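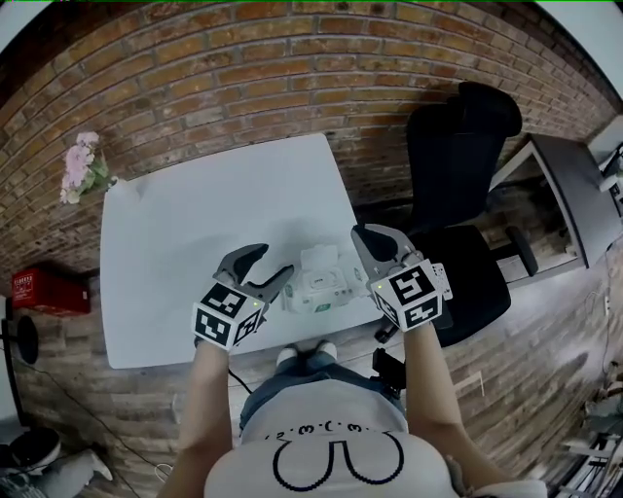
Hand-Held Demonstrations: Gallery

Posted Jan 10, 2019

The Cusia project collects demonstrations of ordinary table tasks and uses them to train a policy for two-armed manipulation. A person does the task with a gripper in each hand, and the recordings become training examples. Most of our collecting is done at the Nirkby site, with a smaller share at Clonby. The first round began in June and closed with 505 accepted episodes. We are now in the second round and have over 3000.

The gallery is sorted by task. Each set has a line or two on what is being collected and anything to know before using the data. Click a set name to open it.

Wipes box
Picking up, turning and setting down a box of wet wipes on a white table. Both hands are used. Some episodes include opening the lid, and these carry their own label.

Two packages
The wipes box with a second package next to it. The operator moves one and leaves the other alone. We added this set after the first policy kept going for whichever object was closer.

Handover
An object goes from the left gripper to the right, or the other way. Short episodes, 17 seconds at the longest. The operator holds still for a moment before and after the pass so the start and end are easy to find.

Sorting cups
Cups by size, three to a row. The order on the table is drawn by a script before each episode - operators were choosing the easy layouts without meaning to.

Towel folding
One fold, then two. This is the hardest set to label and has the most rejected episodes. A fold counts if the corners end up within a finger's width of each other.

Bag packing
Collected at Clonby only. The lighting is different there, so please keep this set separate when you compare results.

Failed grasps
Slips, drops and second tries, 88 episodes in all. They are kept out of the main training set and used to test the filter that flags bad episodes. Nothing in this set was staged.

Calibration
Marker cubes held at fixed points over the table before a session. Not much to look at, but if the tracking in a session seems off, check these first. The Hubmann stand was used up to the end of the first round. Everything later was done without it.

Notes for operators

Start with both grippers open and over the table. Move at a normal pace. Going very slowly gives smooth tracks but teaches the policy to hesitate, and we have had to throw out several long sessions for that.

Keep the marker faces clean, and don't cover them with your sleeves. If a cable catches on the table edge, stop the episode and mark it as bad, even if the task got finished.

Reset the objects by hand between episodes. The reset is not recorded.

Using the pictures

Stills may be used in talks and class material with credit to the Cusia project. For the recordings themselves, send a request through the Nirkby data page and list the sets you want by name. Towel folding is closed until relabeling is finished.

Next set to be added: jars with screw lids.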